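Draten folding line

The Draten folding line is a semi-automated garment sorting and folding operation at the Lachance textile rental depot in Grudwood. It was installed by the equipment firm Uveck to replace hand folding of returned clothing and event linen. The line is often cited in trade newsletters as a success, although the evidence published for this is thin and comes mostly from the seller.

Background

Before the line was installed, folding at the depot was done by hand at long tables, in two shifts. Workers took mixed loads from the dryers, separated clothing from linen, checked each piece for damage and folded it. The company described the job as repetitive and hard to staff. Former employees have disputed the second point, noting that pay at the tables had not gone up for several years.

Uveck proposed a system of 18 gripping stations, each paired with a camera, and promised a rate of 104 pieces per station per hour. The figure came from a demonstration with identical white towels. The depot has never published a rate for mixed loads.

Operation

Pieces are spread on a work surface, picked up between two padded fingers and folded against a stored pattern. Workers called tenders feed the stations, clear jams and finish any piece the station rejects. Part of the tender's shift is spent guiding a gripper tool by hand, so that the recorded movements can be used to adjust the patterns.

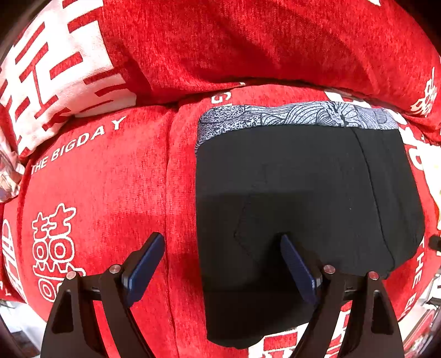 Mixed loads remain the main difficulty. Uveck's sales material treats a garment as a flat shape with a clear outline, and the stations do best when that is true. A black garment already folded over on itself, lying on a red printed cloth with a shadow across its lower half, offers much less to go on. The patterned gray waistband is easy to find; where the dark cloth ends inside the shadow is harder to tell, and the lettering and folds of the cloth underneath add lines of their own. Tenders settle such cases by eye and by touch. The company logs them as "assisted" pieces and counts them in the automated total, a practice that makes its output figures difficult to interpret.

Effects on staff

Lachance stated that no jobs would be lost. In a narrow sense this was correct, as no one was dismissed, but positions left empty were not filled and the evening shift was later closed. The remaining workers were given the tender title, with 2 days of training and no change in pay grade.

Sum-yee Mak, a former shift lead, has written that the work became lighter on the shoulders and worse in most other ways. In her account, experienced folders lost control over their pace and were left with the awkward pieces, while the easy ones that used to give them a rest went to the machine. Management has answered that injury reports fell. It has not said whether they fell in proportion to the smaller workforce.

Claims of full automation

Uveck has announced on several occasions that the line would soon run 100 percent unattended. The announcement was last repeated in April. Tenders were still working at every station at that time.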